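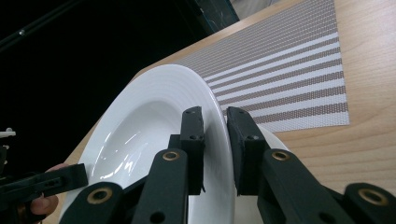
Can you visit the Bråten porcelain works without booking?
Only on open days. The works opens to the public twice a year, in June and again before the winter holidays, and on those days you walk up to the gate on the river side and pay there. The rest of the year it is groups only, by arrangement with the office.

We went in June. The parking lot was full by 10 a.m., so we left the car by the Beltard bridge and walked back along the canal path.

The factory dates from 1935. The front building is brick, three floors, and the newer halls are behind it. The tour starts in the clay store, which smells like a wet basement, and goes on to the casting room. Plaster molds sit on racks up to the ceiling. Our guide said the works has 443 shapes on its list, though many are made only when a hotel orders them.

The kilns were the part I came for. The big one is a tunnel kiln and the ware rides through it on cars, very slowly. You stand behind a rail and feel the heat on your face. The first firing is at 950 degrees Celsius. The glaze firing is much hotter and takes place in the next hall, which was closed to visitors.

After that comes sorting. Plates are tapped and listened to, and checked under a strong lamp for specks in the glaze. Seconds go to the shop.

The painting room was quiet. Two people were banding rims on the Stilletti line and did not mind questions. The Plokus line has no decoration and skips this room.

The tour took an hour and a half. There are 219 steps in all if you do the tower, according to the sign at the bottom. We did not do the tower.

The shop is in the old packing hall. Seconds are on the left as you go in and first quality is at the back. Bring your own bags and something to wrap with, as the newspaper ran out while we were in line. The cafe has soup, sandwiches and one kind of cake.

Strollers can be left at the gate. The casting room floor is wet, so wear closed shoes.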